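동네 이름이 없어진다는 말을 들은 날

지난 시월에 쓰다 만 글을 이제야 마저 씁니다. 아니, 정확히는 2022년 10월에 첫 문단만 써 놓고 서랍에 넣어 둔 글이에요. 그때는 화가 좀 나 있어서 제가 봐도 읽기 힘든 글이었거든요. 차 한 잔 끓여 놓고 천천히 다시 써 보려고 합니다. 오늘도 길어질 것 같으니 바쁘신 분들은 나중에 오셔도 괜찮아요.

제가 사는 오골라(Ogola)는 아주 작은 면입니다. 처음 오신 분들은 대개 우체국 앞 삼거리를 지나고도 마을에 들어온 줄을 모르세요. 그런데 옆 도시 완디에르(Wandier)가 우리 면을 편입하겠다는 안을 냈고, 면사무소 게시판에 종이 한 장이 붙었습니다. 공람 기간은 40일. 종이는 딱 한 장이었어요. 저는 빵을 사러 가다가 그걸 읽었고, 빵은 결국 못 샀습니다. 게시판 앞에서 페니나 랑가트 아주머니를 만나 한참을 서서 이야기하는 사이에 빵집이 문을 닫았거든요.

편입이 되면 뭐가 달라지느냐고 다들 물으시는데, 이게 참 대답하기가 어렵습니다. 수도 요금이 바뀌고, 쓰레기 수거를 시에서 맡고, 면의회가 없어집니다. 대신 시의회에 의석 하나를 준다고 해요. 하나요! 우리 면의회에서는 가로등 하나 옮기는 일로도 밤늦게까지 싸우곤 했는데, 그 많은 말을 앞으로는 한 사람이 다 들고 가야 한다는 뜻이잖아요. 물론 좋은 점도 있습니다. 다리 보수를 몇 년째 미루고 있는 게 돈이 없어서인데, 시 예산이면 금방 할 수 있다고 하니까요. 저희 집 쪽에서는 그 다리를 건너야 보건소에 갈 수 있으니 저도 그 말에는 마음이 흔들렸습니다.

유월에 열린 첫 설명회는 영 별로였어요. 시에서 나온 분이 화면을 넘기며 말씀을 하시는데 글씨가 작아서 뒷줄에서는 하나도 안 보였고, 질문 시간은 너무 짧았습니다. 웨케사 바라사 어르신이 마이크를 잡고 "그러면 공동묘지 관리는 누가 합니까" 하고 물으셨는데, 답은 나중에 서면으로 드리겠다는 것이었어요. 그 서면은 아직 못 받으셨다고 합니다. 저는 그 질문이 그날 나온 말 중에 제일 좋았다고 생각해요. 세금 이야기는 누구나 준비해 오지만 묘지 이야기는 거기 누가 묻혀 있는 사람이라야 할 수 있는 거니까요.

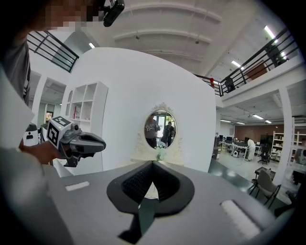 손에 든 짙은 회색 집게, 그 위에는 무늬가 있는 흰 큐브.

그 뒤로 서명 운동이 시작됐습니다. 카니니 마사웨 씨가 주유소 옆 탁자에 서명지를 펼쳐 놓았고, 저도 며칠은 옆에 앉아 볼펜을 건넸어요. 주민투표를 청구하려면 서명이 300명 필요합니다. 큰 도시 분들은 웃으실지도 모르지만 우리한테는 정말 큰 숫자예요. 첫 주에 184명이 모였을 때 저는 다 된 줄 알았어요. 그런데 그다음부터가 느리더군요. 서명할 사람은 이미 다 했고, 남은 분들은 고민 중이거나 아예 찬성하는 쪽이었으니까요.

찬성하시는 분들 이야기도 적어 두고 싶습니다. 고드프리 키루이 씨는 저와 학교를 같이 다닌 사이인데, 처음부터 편입에 찬성이었어요. 아이가 매일 버스를 두 번 갈아타고 완디에르로 학교를 다닙니다. 같은 시가 되면 노선이 하나로 이어질 거라고 기대하는 거예요. 저는 계획안을 두 번 읽었지만 버스 이야기는 어디에도 없었습니다. 그래도 그 집 부엌에 앉아서 새벽에 일어나는 아이 이야기를 듣고 있으면 제 주장이 자꾸 작아졌어요. 그날 우리는 끝까지 의견이 안 맞았고, 저는 콩 한 봉지를 얻어 왔습니다.

이웃 면인 워릴레로(Worilero)는 오래전에 비슷한 일을 겪었다고 해서 하루 시간을 내어 다녀왔습니다. 거기서 농기구점을 하는 모엔스 외스테르고르 씨가 옛날 면사무소 건물을 보여 주셨는데, 지금은 시 민원 분소로 쓰고 있더라고요. 문은 일주일에 이틀만 연답니다. 후회하시느냐고 여쭤보니 한참 생각하시다가 도로는 좋아졌다고 하셨어요. 그리고 편지 봉투에는 아직도 옛날 면 이름을 쓰신대요. 우편물은 잘 온답니다.

결국 서명은 채웠습니다. 마지막 46명은 카니니 씨가 윗마을을 집집마다 돌면서 받아 온 거예요. 저는 무릎이 안 좋아서 차에서 기다렸고요(운전은 제가 했으니 조금은 보탠 걸로 해 주세요). 청구서는 접수되었고, 지금은 서명 확인을 하는 중입니다. 글씨를 못 알아본다는 이유로 몇 분에게 확인 전화가 갔다는데, 랑가트 아주머니는 당신 글씨가 어디가 어때서 그러느냐고 단단히 화가 나 계십니다.

투표가 열리면 저는 아마 반대표를 찍을 거예요. 아마라고 쓰는 건 그 다리 때문입니다. 시에서 보수 일정을 글로 약속해 준다면 다시 생각해 볼 마음도 있어요. 다음 면의회 때 그걸 물어보려고 질문을 종이에 적어 두었습니다. 다녀와서 무슨 답을 들었는지 여기에 또 쓸게요. 빵집에도 이번에는 미리 들르려고요.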